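Silta 少儿家居知识
首页 > 家里的结构 > 柜子
柜门为什么能开、能关,还不会掉下来
适合 7 岁以上读者
发布日期:2023年1月29日

衣柜、橱柜和鞋柜的门,大多靠一种叫“铰链”的零件与柜体相连。铰链也叫合页。本文说明铰链的结构、门的受力、门缝的作用,以及门歪了以后怎样调整。

一、什么是转动

物体的运动有两种基本形式。一种是平动,物体上每个点移动的方向和距离都相同,抽屉被拉出来就是平动。另一种是转动,物体上各个点绕着同一条直线画圆弧,这条直线叫转轴。

柜门做的是转动。靠近铰链的一边移动得很少,装拉手的一边移动得很多。可以用一本硬皮书来观察:把书立在桌上,慢慢翻开封面。书脊一侧几乎不动,封面的外边缘画出一段圆弧。封面越宽,圆弧越长。

拉手装在离转轴远的一边,是为了省力。推门时,力乘以力到转轴的距离,得到的量叫力矩。力矩越大,门越容易转动。用同样大小的力,推在远处比推在近处的效果大。试着在靠近铰链的地方推一扇打开的门,再到外边缘推一次,两次用的力会有明显差别。做这个试验时,手指不要伸进铰链一侧的缝里。

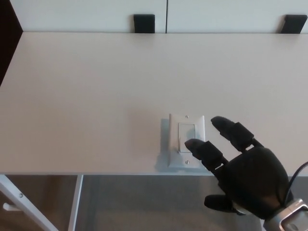 手指按在开关翘板的下部,盖板上下各有一颗小螺钉。

二、铰链的种类

最早的铰链很简单:两片金属板,中间穿一根轴。一片固定在门上,一片固定在门框上。房间门至今常用这种铰链,关上门以后,从一侧可以看到那根竖着的轴。

柜子上更常见的是杯状铰链。关上柜门,从外面看不到它。它由三个部分组成。

铰杯:一个圆形的浅杯,嵌在门板背面的圆孔里。圆孔不能打穿门板,否则正面会露出一个洞。

铰臂:一段较长的金属件,从铰杯伸向柜体。

底座:固定在柜体侧板内面的零件,铰臂就扣在底座上。

杯状铰链里面有好几根小轴,门转动时,这些小轴和连接它们的金属片一起动。因此门在打开的过程中,除了转动,还会稍微向外、向旁边移动一点。这个移动让门板的边避开柜体和旁边的门。如果只有一根固定的轴藏在柜子里面,门板的边就会碰到柜体,打不开。

门能打开多大,用角度表示。书桌的直角是 90 度。Filtar 杯状铰链的最大开启角度是 100 度,比直角多一点,取放东西时门板不会挡在柜口前面。它还带有缓冲装置:门关到还剩 36 度时,里面的小活塞开始起作用。活塞推动油从很细的小孔流过,油流得慢,门也就关得慢,不会发出很大的响声。

三、一扇门要几个铰链

门有重量,重量总是竖直向下。铰链在门的一侧,门的重心在门的中间,两者不在同一条竖线上。所以门除了要往下落,还有一个歪倒的趋势:上面的铰链被向外拉,下面的铰链被向里压。

下面用一扇衣柜门来计算。门高 1844 毫米,上铰链离门的上边 100 毫米,下铰链离门的下边也是 100 毫米。两个铰链之间的距离是:

1844 − 100 − 100 = 1644(毫米)

如果把这两个铰链都挪到门的中部,让它们之间的距离变成原来的一半,上铰链受到的拉力就会变成原来的两倍。这就是铰链要装在靠近两端的位置的原因。

高的门还要在中间加装铰链。中间的铰链分担一部分重量,也能减小门板弯曲的程度。门越高、越重,需要的铰链越多。镜子门比同样大小的木板门重,安装前要查说明书上的重量表。

同一扇门上的几个铰链,转轴必须在同一条直线上。有一个装偏了,门转动时就会别劲,螺钉也会慢慢松动。

四、门和门之间为什么要留缝

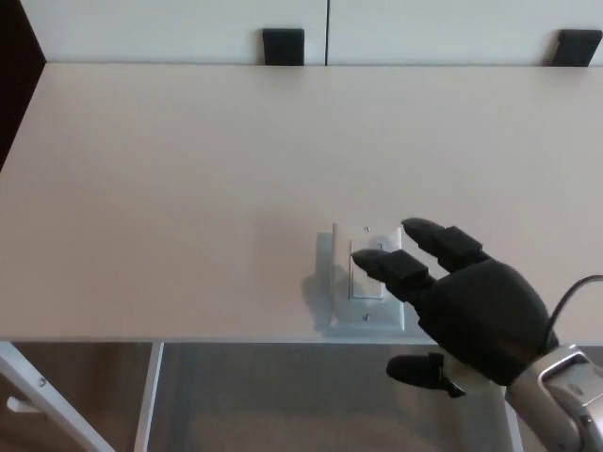
相邻的两扇柜门不能紧贴在一起,中间要留出一条缝。缝的第一个作用是让门能转动。门板有厚度,转动时边角会扫过一小块空间,没有缝就会互相摩擦。图里靠后的两块白板之间有一条细竖缝,看这样的缝时,可以从上到下比较它的宽度:宽度处处相同,说明两条边互相平行;一头宽一头窄,说明至少有一块板是斜的。柜门安装好以后,检查的方法也是这样。

缝的第二个作用是给材料留出变化的余地。木材会吸收空气中的水分。空气潮湿时,木材变宽;空气干燥时,木材变窄。实木门的变化比较明显,人造板门的变化小一些。一扇门在 9 月开关正常,到了更潮湿或更干燥的月份,缝的宽度可能会改变。

缝的第三个作用是容纳误差。工厂切割木板时,每一块的尺寸都会有很小的差别。地面也不一定完全水平。留出缝,再用铰链上的螺钉调整,就可以把这些差别分散开。

缝也不能太宽。太宽的缝会让灰尘进入柜子,从外面还能看到柜体的边。

五、门歪了怎样调整

杯状铰链上通常有几颗用来调整的螺钉。不同型号的位置不一样,下面以 Sutia 两门衣柜为例。

前面的螺钉:调整左右。转动它,门板会向左或向右移动,门缝随之变窄或变宽。

后面的螺钉:调整前后。门关上后,门板与柜体之间的距离由它决定。

底座上的螺钉:调整上下。松开后,门可以上移或下移,位置对好再拧紧。

如果门缝上宽下窄,说明这扇门的上端离邻门太远,或者下端离邻门太近。调整时只转动一个铰链的左右螺钉,每次转四分之一圈,关上门看结果,再决定下一步。一次转得太多,就很难判断门是往哪个方向移动的。

调整上下位置时,门的重量会压在松开的底座上,必须有人扶住门。这一步由大人完成,小读者可以在旁边看门缝,并报告哪一头宽。

六、做一个纸板柜门

材料:一个鞋盒、一块硬纸板、胶带、剪刀、尺子、铅笔。

步骤:
1. 把鞋盒竖起来,开口朝向自己。量出开口的高和宽。
2. 在硬纸板上画一个长方形,高和宽都比开口小 4 毫米。请大人帮忙剪下来。
3. 把纸板放进开口,四边各留 2 毫米的缝。
4. 在左边贴两段胶带,一段靠上,一段靠下,把纸板和鞋盒连起来。
5. 在右边用铅笔画一个点,作为拉手的位置。
6. 把纸板门打开,观察右下角的高度有没有变化。
7. 撕掉两段胶带,重新贴在左边的中部,让它们靠在一起。再次打开门,观察右下角。

记录:在纸上画两个图,分别标出胶带的位置和门右下角的高度。胶带靠得近时,门更容易下垂。把一枚硬币粘在门的右下角,再做一遍,下垂会更容易看出来。

如果第 3 步中门放不进去,检查纸板的四个角是不是直角。用一本书的角去对,比较方便。

七、词语表

转轴:物体转动时所绕的直线。
重心:可以把物体的全部重量看作集中在这一点上。
力矩:力乘以力到转轴的距离,这个距离要垂直于力的方向来量。
铰杯:杯状铰链嵌入门板的圆形部分。
底座:铰链固定在柜体上的部分。
缓冲:让运动慢慢停下来的过程。
误差:实际尺寸与设计尺寸之间的差。

八、使用柜门的注意事项

不要把身体挂在打开的门上。
关门前看一看铰链一侧有没有手指。
门上的挂钩只挂轻的东西,书包放在柜子里或地上。
听到铰链有摩擦声,或者看到螺钉凸出来,告诉大人。
高衣柜要用固定件连在墙上,固定件由大人安装和检查。

下一篇:抽屉的滑轨
相关阅读:层板为什么会弯;Pramanik 可调层板支架的孔距怎样看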